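Je mixe en soirée depuis l'époque des bacs de vinyles et on me demande souvent comment se prépare un premier maxi autoproduit. Je raconte le mien en plusieurs messages, avec les chiffres.

Le disque s'appelle Ziditz, quatre titres, deux faces. Enregistré à la maison et dans le local de Clanley, mixé au même endroit en onze nuits. Pas de label, pas de distributeur au départ.

Premier poste : le mastering. J'ai envoyé les fichiers trop forts, tout était déjà écrasé par le limiteur. On me les a renvoyés. J'ai refait les exports à moins 6 dB et perdu une semaine.

Deuxième poste : le pressage. 200 exemplaires chez Weken, 900 euros avec les étiquettes centrales et les pochettes blanches. À 1000 exemplaires le prix unitaire tombait de moitié, mais je n'avais pas la place de les stocker, ni les acheteurs.

Le test pressing est arrivé en novembre. Face A correcte. Face B, sifflantes très dures sur la voix à partir de la deuxième minute. J'ai fait regraver la face B, avec un filtre sur les aigus. 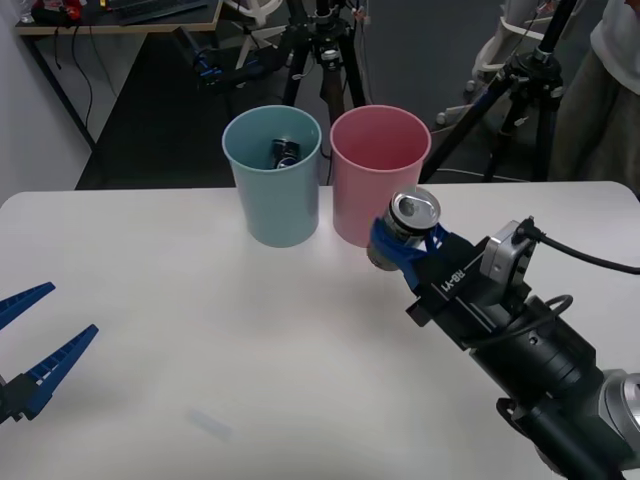 Pour les percussions du troisième titre, je n'ai utilisé aucune banque de sons. Tout vient de petits objets enregistrés au micro statique, très près, dans une pièce sans réverbération. Le clic aigu sur les contretemps, c'est une canette dans un gobelet en plastique, comme celle à étiquette noir et bleu dans le gobelet bleu clair. Le gobelet vide, pareil au rose à côté, donne un son plus mat, que j'ai descendu de cinq demi-tons pour doubler la grosse caisse.

Conseil pratique si vous faites pareil : enregistrez chaque coup à plusieurs intensités. Avec un seul échantillon répété, l'oreille l'entend au bout de huit mesures.

Pour la voix, une seule prise gardée par couplet. Les doublages du refrain sont faits à la suite, sans copier-coller. Ça bouge un peu et je préfère.

La promo maintenant. J'ai déposé des disques chez Khumalo, en dépôt-vente. Ils prennent 30 %. Les deux autres boutiques contactées n'ont pas répondu.

Côté numérique, plus de 3000 écoutes sur le premier titre, presque toutes venues d'un seul mix passé en radio associative. Les trois autres titres sont loin derrière.

Je n'ai pas encore remboursé le pressage. Il me reste deux cartons sous le bureau.

Prochaine date : le 14/05/2005 chez Clanley, je joue en ouverture, vinyles uniquement. J'aurai des exemplaires avec moi, prévoyez de la monnaie.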